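Clearing the big table at Radebe Hall

The kitchen at Radebe Hall closes at nine, but the big table in the side room is usually the last thing to be dealt with. It is where people end up with their tea after a class or a meeting, and it is where they leave things. Beatriz Figueiredo has looked after the room since February, when the hall went from three user groups to five.

"The floor is easy," she says. "You run a mop over it and go home. The table is what takes the time."

The table is large and has a fabric top. It came with a cover of vinyl, which split, and the replacement was a cloth covering in blue-grey, chosen by the Rallano craft group because pins and beads don't roll off it. Figueiredo was against it at first. She has since changed her mind on everything except the crumbs.

"On vinyl you wipe. On this you can't wipe, you just push it into the weave. If someone's had crackers and you go at it with a wet cloth, you've made paste. So the rule is dry first. Pick up the big things, then brush, then a damp cloth if there's a spill, and only on the spill."

I asked what counts as a big thing. She said wrappers, packets, cups, lids, anything you could pick up with your fingers. The paper cups cause some argument. A stack of clean ones lives at the back of the table for whoever comes next, and people put rubbish on it.

"They see a stack of cups and they think it's a shelf. Then the next person doesn't know if the cups are clean. I've thrown out good cups over that."

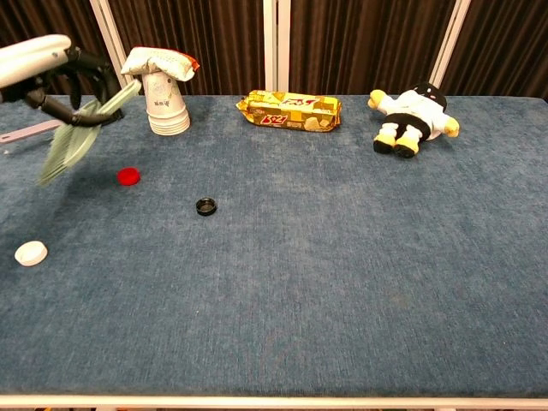

By Unathi Nkuna
Hall Notes, 21st May

Bottle caps are her other subject. The hall keeps them in a jar for Genivaldo Rangel, who runs the children's art afternoon and uses them for mosaics and for counters in games. He counted the last lot before the school holidays and got 644.

"Red ones go first," Rangel says. "Everyone wants a red one for a nose or a wheel. White is fine, we always have white. Black we don't get many of, so please don't bin them."

He would like the caps picked up before the brush comes out. Figueiredo says that is the idea, but people get the brush in their hand and forget. Her own method is to sweep them along with everything else, tip the dustpan out on a sheet of newspaper and take the caps from there. Rangel rinses them all anyway.

The brush itself is a small green hand broom. Before that there was a stiff one meant for a workshop bench, and it pulled threads out of the cloth. There is still a rough patch at the window end from it.

"Soft bristles, short strokes, towards you," Figueiredo says. "Hold the pan hard against the edge of the table. There's a metal rail along the side and if you leave a gap the crumbs go down there, and then you're on your knees with a butter knife."

Anathi Ntuli, who books the room for the Hilero language class, says her group has got better at it. The class has 12 regulars and they now take turns. Whoever brings the biscuits doesn't have to clean, which has done a lot for the supply of biscuits.

"We had a month of plain crackers when people were only bringing something to get out of sweeping," Ntuli says. "I had a word. It's improved."

Unopened packets can stay on the table for the next group. Opened ones go home with someone or into the tin in the kitchen. Figueiredo is firm on this after mice got into the cupboard under the urn, and she would like the tin lid pushed down on all four corners.

I timed her doing the whole table after a committee meeting. It took 13 minutes, including a trip to the recycling and a conversation in the doorway. She says it should take half that if people put their own cups in the bin.

The cloth will come off for washing in the winter break. Keabetswe Maluleke has offered his machine, which is bigger than the one at the hall, and the craft group has put $80 towards a second cover so that the two can be swapped. Figueiredo wants the same colour again. Rangel has asked for something darker, on account of the paint.

"He can have darker when he does the sweeping," she says.

Spare dustpans are in the hall cupboard, second shelf, beside the light globes. Please hang the brush back on its hook with the bristles down.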